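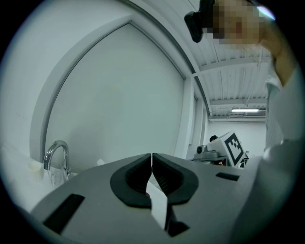

On Tap water in the Bermúdez building, a list member wrote:

> Has anyone else noticed the water getting harder since October? My kettle
> scales up in days now, and the shower head is down to half its holes. I
> called Astix and they said the supply hasn't changed. Is it the softener
> in the basement, and if so who do we ask to look at it? I would rather
> not buy one of those filter jugs if the building is already paying for
> soft water.

It is most likely the softener. I had the same trouble on the second floor and went down to look at the unit with the building office. It is a Flulel, five years old, and it serves all 42 apartments. The salt tank was full, but the salt had set into a hard crust with a gap underneath. The display says everything is fine when that happens, as it only counts the regenerations and does not check the salt.

The office broke up the crust with a broom handle and ran two regenerations by hand. I tested my cold tap the next morning and got 126 ppm. It should be well under that if the unit is working properly, so I don't think the problem is fixed yet.

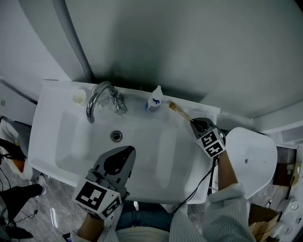

The other thing to check is the bypass valve on the pipe behind the tank. If it was left partly open after the pump work, some of the hard water goes straight past the softener and mixes back in. The office said they would ask Astix to look at it on the next service visit. I don't have a date for that.

On your shower head, soak it overnight in plain white vinegar. Don't do that if it has a brass or gold finish – it can spot. For the kettle, citric acid from the grocery store works better and smells less.

I wouldn't buy a filter jug yet. The cartridges are expensive in water like ours, and they won't help the shower.

If people on the upper floors have test strips, please post your numbers, with the time of day and whether it was the hot or the cold tap. The people I know over in Flekavon had one riser that was never connected to their softener, and it took them a whole winter to find it.

Second floor, rear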